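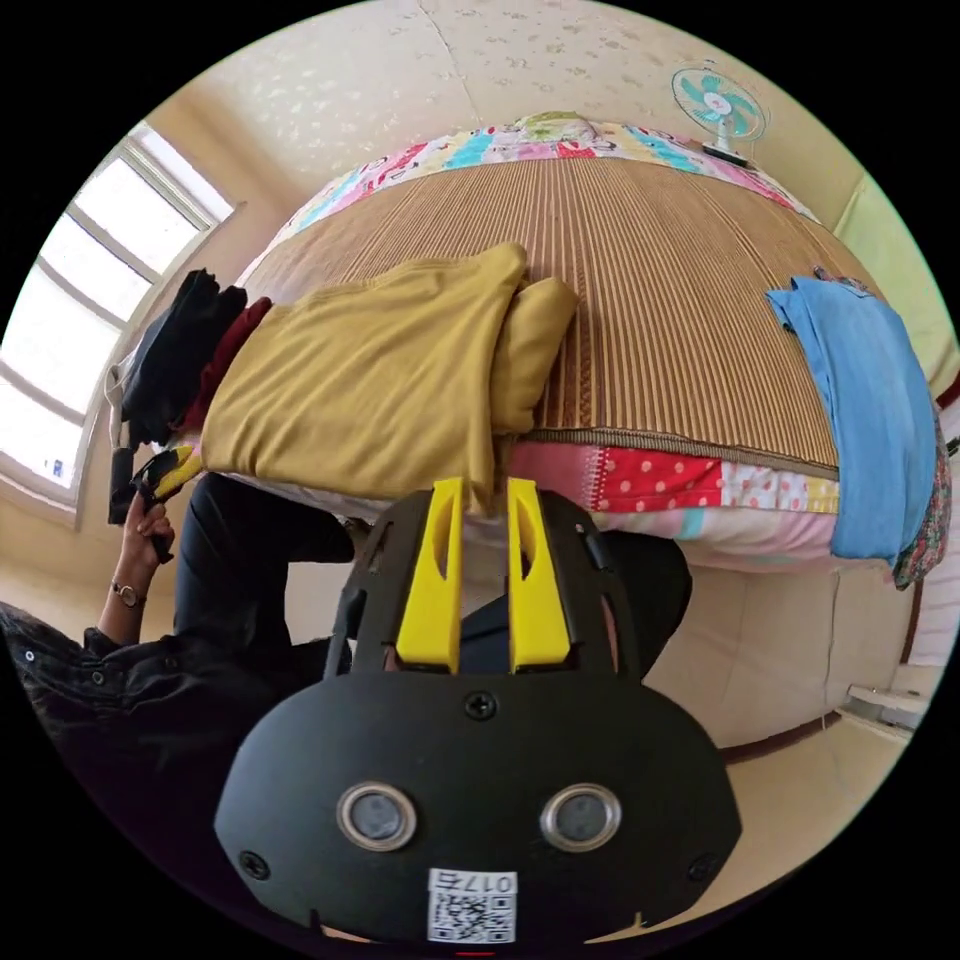

Careers / Events and Production

Awards Show Logistics Coordinator (fixed term)
Plendell Events – Monamthorpe office
Reference 3479

Plendell Events produces televised and streamed awards ceremonies for the film, television and music sectors. We are seeking a logistics coordinator for the coming awards season, with work starting in September. The main project is the Flullano Screen Awards, which has 30 categories and a seated audience of 2175.

The coordinator reports to the head of production and works with the broadcast, venue and talent teams. The position is full time and based in Monamthorpe, with evening work in the four weeks before each ceremony.

Duties

Maintain the master seating plan and issue revised versions to the venue and the broadcast director.
Schedule arrivals for nominees, presenters and performers, including car bookings and red carpet slots.
Prepare the presenter running order and confirm rehearsal calls, the first of which is normally at 8 am.
Track the engraving, storage and delivery of trophies.
Administer accreditation for press and photographers. Last season there were 91 accredited outlets.
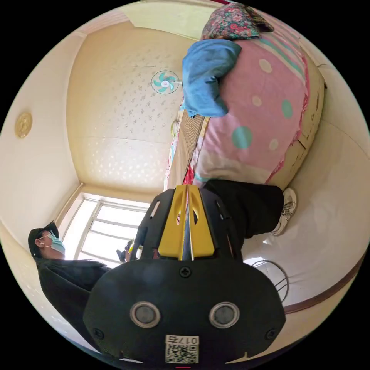 Update the contact sheet daily during production week and close out all supplier invoices after the ceremony.

Selection criteria

Essential:
At least two years in event, theatre or broadcast logistics.
Sound working knowledge of spreadsheets and seating software. We use Perić for seating and accreditation – training is provided, but prior use of a comparable program is expected.
Clear written English. Most instructions to presenters and their agents are sent by email.
Current driver's licence.

Desirable:
Experience with live broadcast, including seat fillers and commercial break resets.
Familiarity with embargo procedures for results and honorary award announcements.

Conditions

The contract runs for seven months. Overtime is paid or taken as leave, by agreement with the head of production. Travel to the venue is reimbursed. The coordinator signs a confidentiality agreement before receiving any nominee or presenter information.

How to apply

Send a résumé and a cover letter of no more than two pages through the careers portal, quoting reference 3479. Address each essential criterion under its own heading. Applications without a cover letter are not assessed. Shortlisted applicants complete a short seating exercise, followed by an interview at the Monamthorpe office or by video. Two referees are contacted after the interview stage.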